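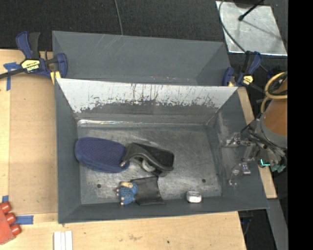 What I learned from a year of evening classes at 39

Posted in: Education, Everyday life
6 comments

I left school at sixteen with a pass in art and not much else. In September last year I signed up for GCSE maths at the adult college in town, and in June I sat the last paper. A few people have asked me how it went and whether they should do it too, so I am putting it all in one place.

Why I went back

I had been at the same firm for eleven years. Doucet is a small company that makes blinds, and I had gone from packing to dispatch to running the dispatch desk. When the job above mine came up, the advert asked for maths and English at grade 4 or above. I had been doing half of that job during holidays and sick leave, and I still could not tick the box. My manager said she would have put me forward. She also said the form would not let her.

I was cross for a week or two and then I looked up the college. The course was free for me as I did not already have the qualification. I had assumed it would cost hundreds of pounds and had used that as a reason not to look for years.

The first term

Class was from half past six until nine, once a week, in a room on the second floor with a radiator that could not be turned down. There were fourteen names on the register at the start. Our tutor was Orysia Antoniuk, who had taught in secondary schools before moving to adults. She gave us a short test on the first evening to see where we were. I got nine out of thirty. I had written the word "sorry" next to one of the questions on fractions and she put a line through it and wrote "no need".

The early weeks were hard going. I knew my times tables up to six and had been getting by on a calculator. Negative numbers made no sense to me at all until she drew a lift shaft on the board with floors and basements. I still think of the lift.

Homework took me three or four hours a week. I did it at the kitchen table after tea, and some weeks I did it in the van at lunchtime, which is a bad place to draw a pie chart.

Who else was there

I had pictured a room full of teenagers doing resits. There were two of those. The rest of us were older. I sat with Huiling Bai, who wanted to train as a midwife, and Crescencio Mendoza, who had been a joiner all his working life and could measure anything by eye but had never been shown why Pythagoras worked. He was very good at the geometry and helped both of us with it. Huiling was faster than me at algebra and explained it better than the book did.

By December we were down to ten. People's shifts changed, or their childcare did, and one man moved to Hull. I nearly stopped as well. I had missed two weeks with a chest infection and when I came back they were on ratio and I could not follow any of it. I told Orysia I thought I would leave it and try again the next year. She said I could, but that most people who say that do not come back, and she gave me the two worksheets I had missed. I did them over Christmas. Ratio is now the thing I use most at work.

What it cost

The course and the exam entry were free. Other things were not:

Scientific calculator, £12
Revision guide and workbook, £11.50
Compass, protractor, pens and a folder, £7
Bus fares for the year, £213

The bus was the one I had not thought about. There is a learner support fund at the college that will cover travel if you are under a certain income. I was just over. Ask anyway, and ask in September, as the money is handed out early.

The apps

I tried two revision apps. Zorkis was fine for quick questions on the bus, but it kept giving me topics from the higher paper and I could not find a way to stop it. The free version of Kenix had fewer questions and let me choose the topic, so I stuck with that from February on. I would not pay for either. The past papers on the exam board's website are free and they are the nearest thing to the real exam. I did eleven of them and marked them myself with a green pen.

The exams

There were three papers. The first one has no calculator and was the one I dreaded. We sat them in the sports hall at the secondary school across the road, in with all the Year 11s. I had to go to the front and show my passport before I could sit down. One of the invigilators thought I was staff and asked me to prop the door open.

Paper one was all right. Paper two was the worst, with a long question on compound interest that I left and never got back to. Paper three had a ratio question worth five marks and I knew how to do it straight away.

The result

I got a 5. I needed a 4. Huiling got a 7 and has started her access course. Crescencio got a 5 too.

The job at Doucet had gone long before that, to Jytte Thygesen, who came from another firm and is good at it. I was more bothered about that than I let on. She has since asked me to take on the stock ordering, with a small rise, and I have the grade now for the next time something comes up.

I have signed up for English this year. Same building, different room. This one has a window that opens.

If you are thinking about it

Ring the college and talk to a person. The website listed the class as full when there were four places left. Tell your work what you are doing, so they know you need to leave on time on that day. Do the homework even when it is poor. If you miss a week, go to the next one.

I am happy to answer questions in the comments, though I can only speak for my own college and my own exam board. The rules on free places are different in Scotland and Wales and I do not know them.

Filed under: adult learning, maths, evening classes
Previous post: Getting the bus pass sorted
Next post: English, week one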